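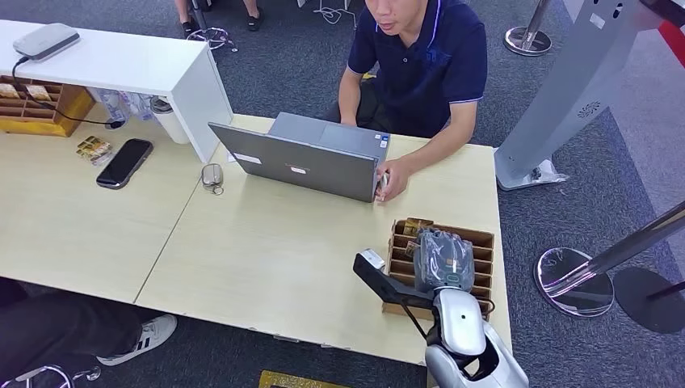
Last edited: November, after the second scrimmage

OK so signing season is nearly here and I have been meaning to write this since the state quarterfinals and keep not doing it. Twenty minutes before I have to be out the door. Let's go.

Turville wrestling. If you are one of the four people who read this blog for the recipes, skip this one.

The kid everybody is asking me about is our 157. Junior last year, senior now, and no I'm not putting his name on here, he's seventeen and his mom reads this (hi). He has three offers. Hakala, Duminness and Zadunthorpe. That's it, that's the list. There was a fourth school sniffing around in the summer and then their coach took another job and the calls just stopped. Happens every year to somebody.

Hakala first. Close to home, good room, they redid the mats. He went up for a visit and came back talking about the food more than the wrestling, make of that what you will. They run a very upper body style, lot of ties, lot of grinding on the edge. Our guy is a leg attack kid. Low single, sweep single, get to the corner. Could he learn the other stuff? Sure. Would he enjoy four years of it, I don't know. They also have two guys at his weight already, both sophomores, both decent. So you redshirt, then you sit, then maybe you get a year and a half. That's a lot of cutting weight for a year and a half.

Duminness. The one with the money. Biggest package by a good bit, and don't let anybody tell you that doesn't matter, it matters to the people writing the checks. 11 hours on the bus though. I drove it once for a summer dual thing, never again, the last stretch is all two lane and trucks. Their assistant is the one who has done the work here. Came to two of our duals, sat up in the corner and didn't bug anybody. Left before the handshakes. I liked that. The head coach I have never met and neither has the kid except on the phone, which bothers me some.

Also they wrestle a brutal schedule. Brutal. You go there, you find out what you are by Christmas.

Zadunthorpe is where I think he ends up. Just my opinion, he hasn't told me anything, please don't text me. Smaller school, enrollment is 3386 according to the thing they mailed him, and the whole team eats at the same table pretty much. They lost their starter at 157 to graduation so there's a hole right there. He could be in the lineup as a true freshman. Coach told him that straight, no promises, but "come and win the wrestle-off" is about as good as it gets. And they shoot legs! Watch any of their duals from last year. Everybody on that team shoots.

The downside is they aren't very good. Sorry. They're not. They finished near the bottom of the conference and the heavier half of the lineup is a mess. If he wants to stand on a team podium it probably isn't happening there. But an individual guy can come out of anywhere, you only have to beat the man across from you.

Somebody asked in the comments on the last post if he should wait. Spring signing, see what shakes loose after the season. I go back and forth. If he places top three at state the phone rings again, no question. If he tweaks the knee in January it goes quiet fast. I've seen both. We had a 132 a while back who waited and picked up the best offer of anybody I've coached, and we had a heavyweight who waited and ended up paying his own way at a place that dropped the program after his first year. So.

What I told him was pick the room. Go stand in the practice room on a regular day when they're not putting on a show for you, and see if you want to be in there in February when you're tired and you haven't eaten. He kind of rolled his eyes but he wrote it down, I saw him.

Rest of the team, quick, becuase people will ask. Our lightweights are young. Really young. 113 is a freshman who has been wrestling since he could walk and has no idea how to ride on top yet. 120 is open, two kids going for it, the wrestle-off went to overtime and I think we're going to have to do it again. 144 and 150 are solid. 190 is coming off football and is in no kind of shape and knows it. Heavyweight is a basketball kid who got cut and walked in on the first day in the wrong shoes. I like him a lot already.

Scrimmage was fine. Too many guys giving up the first takedown and then waking up. We worked on that and we'll work on it some more. Conditioning is not where it should be but it never is in November.

The home opener is the dual with the alumni stuff before it. Gym holds 455 with the upper bleachers pulled out and last year we filled it, so get there early if you want a seat that isn't behind the scorer's table. Weigh ins are closed, don't come knocking. Doors at 5:30. Concessions is cash only again, I asked, I know.

I'll post when he decides. Or when he lets me post, which will be later. There's supposed to be a little signing thing in the libary with the hats and everything, and if it's open to people I will put the time up here.

Gotta run, practice at 3 and I have the keys.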